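Birneck Library Moves Its Card Catalog Online, and Takes Its Time About It

July 16, 2022
By M. Brynjólfsdóttir

BIRNECK — People in this town who have been meaning to look up a book without putting their shoes on can finally do so. The Birneck Public Library opened its online catalog this month, and after a slow start in March, when only the cookbooks and the mysteries could be searched, all 3,317 titles on the shelves are now listed.

It has been a long road for a small library. The old card drawers, which many residents will remember leaning on while they waited for a parent to finish in the periodicals, had not been fully up to date for years, and a good number of the cards carried penciled notes that had to be puzzled out one at a time (a favorite around the front desk reads simply "blue one, ask"). Staff typed in the entries during quiet hours, mostly in the mornings, and then went back through the shelves to be sure that what was on the list was also in the building.

The new catalog can be used from any home computer, and it works much the way you would expect. Type in a title, an author or a subject, click on the book you want, and the page will tell you whether it is in or out. Cardholders can place up to 3 holds at a time, and a held book will wait behind the desk for a week.

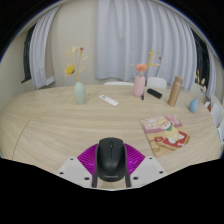
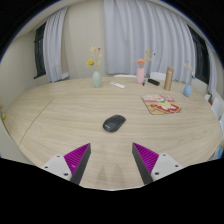
Not every reader is ready to give up the drawers, and several have said so at the desk in the friendliest possible way. Manum wrote in the library's comment book that the search was quick and easy to read, but that half the pleasure of the cards was finding the book filed next to the one you came for, and asked whether the new pages might someday show a title's neighbors on the shelf. The library has written back underneath that it would like that too, and is looking into it.

For the time being the card drawers will stay where they are, beside the large-print section, though no new cards will be added. Anyone who would like a hand with the catalog can come to a free half-hour session, held at 10 in the morning and again at 4 in the afternoon through the end of the month. Each session has room for 30 people, there is no need to sign up, and beginners are very welcome, as are those who have forgotten their card number and would rather not say so over the phone.

The town paid for the catalog with $2,000 left over from last year's roof repair. Regular borrowing hours have not changed.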